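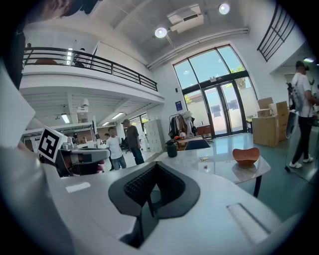
3.2 Upkeep of the hand-held grippers

Earlier reports on hand-held collection tend to treat the gripper as a fixed quantity. It is described once, under materials, and then assumed to stay the same for the length of the study. We doubt this. The Drovau pair used here was checked at the start of each session, and we set out the routine in full so that readers can judge how much of our result depends on it.

Each check had 4 steps. The finger pads were wiped and looked at for lifted edges. The marker plates were pressed by hand to find any play in the mount. The fingers were then opened and closed through their whole travel, and the opening reported by the software was compared with a steel rule. Last, both grippers were moved slowly over the table to see whether tracking held as one passed in front of the other.

The supplier, Clesano, advises a full recalibration after every 2,000 closures. We could find no test behind that number. In our log, drift in the reported opening followed knocks to the marker plate far more closely than it followed use, and a gripper that had been dropped once needed more attention than one that had simply worked all month. We therefore recalibrated on evidence of drift and kept the closure count only as a record. 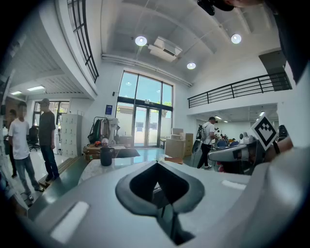
Lighting is a harder matter. The Brukden procedure, which we followed at first, asks for calibration under the lights in which the work will be done. That is sensible as far as it goes, but a room with daylight in it does not hold still for an afternoon. Of the sessions logged in May, 17 included at least one repeat calibration, and in most of these we could not say whether the gripper had changed or the light had. The procedure offers no way of telling the two apart. Neither do we, beyond the plain step of repeating the steel rule check with the blinds down.

Pad wear gave less trouble than we had been led to expect. We changed 2 pads, both for lifted edges. The Thongdee group has argued that worn pads spoil small grasps well before the wear can be seen. Our log neither supports nor rules out that claim, as we did not measure grip force.

Figure 3. Bimanual work at the table. The right gripper is closed on a small wrapped item on a round plate; the left is held open near the front edge.

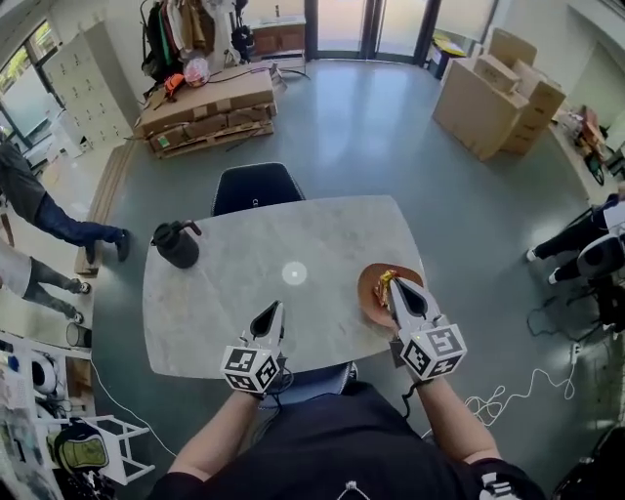 3.3 Limits of the maintenance log

The log was filled in by the same people who used the grippers, and entries made at the end of a long session are short. Faults that cleared after a restart were probably under-reported. We have left such gaps blank in the tables.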